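Stosdale Residents' Forum: Parking and Highways
Topic: Proposed permit charges, Grabner Road

M_Whitfield
Posted Dec 28, 2020
Members are advised that the council's draft scheme for Grabner Road is open to comment until the end of February. The proposed charge is £149 per household for the first permit. Written objections should quote reference 2866.
Mortimer Whitfield, Moderator

polano_resident
The charge is excessive. Households on Polano Close were told that a first permit would remain free of charge.

eastside2
I must disagree with the previous member. The draft applies to Grabner Road only, and Polano Close is not mentioned in it.

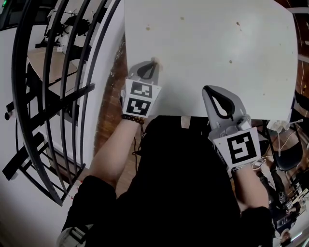
May tenants object, or only owners?

Any adult living on the road may object, provided that a full postal address is given.

polano_resident
I accept the correction regarding the Close. My objection to the amount stands. Roughly 1000 vehicles use that road as a cut-through, and permits will not address this.

eastside2
Through traffic is a separate matter and should be raised under the speed limit topic.

M_Whitfield
Both points are noted. Members are asked to keep replies in this topic to the permit scheme.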